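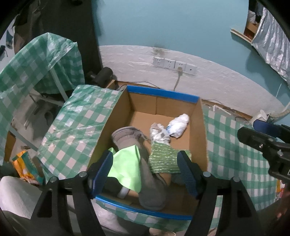
Two overs from the end I'd have put my house on Grarkadville, one of the regulars told me over tea, and I'd have been sleeping in the scorebox by Monday. I've pinched that for my opening because I can't better it.

So, evening all. I've been given fifteen minutes on the Pollimska one-day final and I'll try to stick to it. (Pause here. Let the back row sit down.)

Start with the pitch. It had been under covers most of the week and it looked green from the pavilion, but when I walked out before the toss it was much drier at the road end than anybody had let on. I said on the radio that whoever won the toss should bowl. Grarkadville won it, batted, and were 94 for one at the halfway mark, so that's my forecasting for you.

What I loved about that first half was how dull it was! I mean that kindly. They ran singles, they left the wide stuff alone, they made the fielders throw from the deep all afternoon. The opening pair put on 71 and I don't think there were five shots in it you'd put on a highlights reel. Then the left-armer came on from the road end, got one to stop in the pitch, and the chip went straight to mid-on. After that it was a bit of a scramble, and they finished on 213 for eight.

(Ask who was there. If plenty of hands go up, skip the next bit about the crowd.)

The gate was 1,422. I'd been hoping for 2,000, and if the morning drizzle had cleared off an hour sooner I reckon we'd have had it. It still felt full, mind you, with the Gametti stand packed to the rail and a queue for chips all the way round to the nets.

Right, the chase. Tsikata lost their captain in the second over, caught behind off a ball he had no business playing at, and at 38 for three I was already writing my closing words. What I'd forgotten was how deep they bat. The number five hardly hit a ball in anger for ten overs, then went after the spinners as soon as the field came in. I keep coming back to that decision to bring the field in. You've got a man who wants to hit over the top and you take away the two fielders standing where he wants to hit it. I've heard the other side of it, that they had to stop the ones, and I can see the sense, but I'd have kept long-on back and I'll argue it with anyone at the bar.

They needed 17 from the last two overs with three wickets left. Then came the dropped catch at deep square, which I'm not going to dwell on as the lad has heard enough about it, then a six into the sightscreen, and they got home by three wickets with four balls to go.

(Don't do the commentary voice. It went badly last time.)

A quick word on the run-out before I take questions. From where I was sitting he was in. From where the square-leg umpire was standing he was out, and the umpire had a better seat than me.

Last thing, the fixture meeting for next season is in November, and if you want the final moved to a Saturday, come along and say so. Questions, then, and can whoever goes first please speak up, I'm a bit deaf on this side.

Notes for the supporters' evening, October 31, 2021
Contact the club | © Pollimska Cricket Supporters | Back to top

Recent talks
Why we still play on coconut matting
Tsikata's long road back to the top division
Scoring by hand: a beginner's evening
Grarkadville away, and how to park there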